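Início | Fóruns | Hardware | Montagem | Entrar

Processador não assenta no soquete — forço ou não?

Dezső Farkas, quinta-feira

Boa tarde a todos! Estou trocando o processador do computador lá de casa, uma placa verde já velhinha, com a alavanca do soquete levantada, e na hora de encostar a peça me dá um medo danado de entortar algum contato.

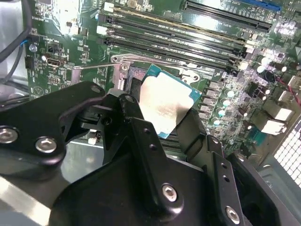 Paguei 214 reais no processador usado e não queria estragar tudo por pressa. É preciso apertar com o dedo ou ele desce sozinho?

Eamon Nic Aodha

Calma, Dezső, todo mundo treme na primeira vez! Não aperte nada. Procure o triangulinho num canto do processador, combine com a marca do soquete e solte a peça bem reta, sem deslizar — quem faz a força depois é a alavanca. Antes de tentar de novo, deixe a moldura toda aberta e olhe os contatos com uma boa lanterna, de vários ângulos.

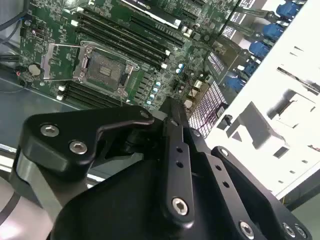
Hoxha

O meu entrou meio torto e funcionou. Mas troca a pasta térmica, a minha era Flovex.

Imprimir | Enviar por e-mail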